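**Trutstead evacuation chair, school model**

Our school has two upper floors and no lift, so the evacuation plan depends on a chair. We took the Trutstead in October and used it in 12 practice descents, all on the main stair. Manolis Tzanetos kept the log.

The chair unfolds in one movement and locks with a click. The tracks grip well on rubber nosings, less well on bare terrazzo — keep the speed down there. The brake is a bar under the handle and is on unless held. Straps are plain buckles, adjustable down to a small child.
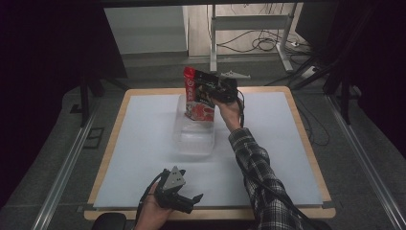
Can one adult operate it alone? Going down, one trained adult is enough; bringing it back up empty is easier with two.

The wall bracket is the weak part. Its screws are too short for plaster over brick and we replaced them. The printed instructions are clear, but the type is small for a dark stairwell. Fotini Nikolaidis enlarged them and taped a copy inside the cover.

Four stars. We have kept it and asked for a second, for the east stair.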